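The wrist on cell four had been dropping tubes since before breakfast, and Jayanthi Kandasamy was having a wonderful time.

"It's the offset!" she shouted across the lab at Brikura, waving a hex key. "It has to be the offset. Somebody swapped the fingers and kept the old numbers!"

Fidel Ledesma, who had swapped the fingers, studied his coffee.

She pulled up the tool file and there it was, the length for the long fingers, still sitting in the table while the short ones were bolted to the flange. She typed in the new value, wiped the pads with alcohol, and ran the arm up and down over the bench at a crawl, grinning the whole way. She loved this part. You touched one number and a whole machine moved differently, like a person who'd finally been given the right shoes.

"One tube," she said. "Just one. Then we look through the wrist camera."

Fidel picked a tube out of the box, set it in the white rack and stepped back behind the yellow line. Jayanthi leaned so close to the monitor that her breath fogged it. 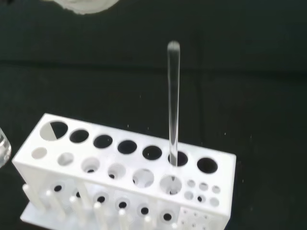
The view from the wrist on cell four: one glass tube, standing in the back row.

"Oh, look at it," she said. "Look how straight!"

"It leans a little."

"It leans a very little, Fidel. I can work with that." She nudged the taught point over by a hair, saved it, and saved it again under another name in case the first one vanished (that had happened in January, and she still brought it up). "What's the count on the old pads?"

He flipped back through the logbook. "1419 picks. We're supposed to change them at 900."

"Well, there's your other problem!"

They both laughed, and he went to the drawer for a fresh set. She warmed up the joints while he fitted them, tightening each screw a quarter turn at a time, first one side, then the other. Then she set the speed to the lowest step and held the pendant out to him with both hands.

"Your fingers," she said. "You drive."

Fidel wiped his palm on his coat and pressed the button.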